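How to Stop a Table Wobbling (Without Folding Up a Beer Mat)

Last updated: February
236 shares | 11 comments

Every wobbly table in the country is being held up by a folded beer mat, a bus ticket or a bit of cereal box. I have lived with all three. The cereal box did four years of loyal service under a kitchen table in my flat in Clistmont and was only retired when the mice found it.

A proper fix takes an evening at most and costs very little. You will need a torch, a screwdriver, a spanner that fits whatever is under there, some self-adhesive felt pads, a pencil and a sheet of medium sandpaper. A second person is handy for leaning on things. Mine was Bożena Ostrowski, who lives upstairs and has strong views on furniture.

First, blame the floor

Put the table where it normally stands and rock it. Note which legs it rocks between. Now turn the whole table a quarter of the way round and rock it again. If the wobble stays in the same spot in the room, your floor is crooked and the table has been wrongly accused. If the wobble travels with the table, carry on reading.

If it is the floor, keep turning. A four-legged table on a gently uneven floor will usually find a place to settle somewhere in that quarter turn. With a round table you can leave it there and no visitor will ever know. With a long rectangular one you will have a table pointing at the fridge at a jaunty angle, and you may prefer felt pads.

Next, look underneath

Clear the top. Everything, including the fruit bowl you have decided doesn't count. Then get down on the floor with the torch. 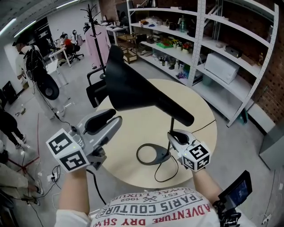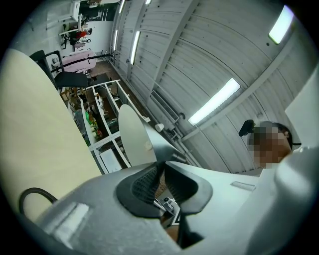 Most people have never looked at the underside of their own table, and it shows. The fixings down there were done up once, by someone in a hurry, and have been working themselves loose at every meal since. With a round top like the pale one in both pictures, start at the rim and follow it right round, pressing upwards with your palm every hand's width or so. A top that lifts even slightly has come away from whatever is holding it. Mark the spot in pencil, on the underside, where your sins will stay private.

Tighten in the right order

The usual mistake is to find one loose bolt, heave on it until your eyes water, and declare victory. All you have done is pull one leg out of line with the others.

Go round every fixing and do each one up finger tight. Go round again with the spanner and give each a half turn. Then push down on the top (this is Bożena's job) and go round a last time until each one is snug. Snug means it stops. It does not mean you hear a crack.

If a screw just spins, the hole has worn too big. Take the screw out, dip a couple of wooden matchsticks in wood glue, heads snapped off, and push them into the hole. Trim them flush, leave the glue overnight and put the screw back. My friend Damian Makowska calls this a bodge. Damian also has a table that wobbles.

Tables with a central column

These have their own way of being annoying. The column is normally held to the feet by one large bolt coming up from below, and when that loosens the whole top sways like a ferry. Lay the table on its side on a blanket, find the bolt and tighten it. If there's a washer missing, buy one. I got mine at Jakubowski, the hardware shop by the station, for 20p, and was given a lecture on washers at no extra charge.

Last of all, the feet

Only touch the feet when everything above them is tight. Stand the table up, rock it, and slide slips of paper under the short leg until the rocking stops. That stack of paper is how thick your pad needs to be. Felt squashes down by a bit, so go one slip thicker. Sand the bottom of the foot, wipe off the dust, stick on the pad, and sit on the table edge for a moment only if you are lighter than I am.

Do not saw anything. I know someone who sawed a little off the long leg, then a little off the other long leg, and so on for roughly 90 minutes. She now owns a very nice coffee table.

Check the bolts again after a couple of weeks. They nearly always take another quarter turn.

11 comments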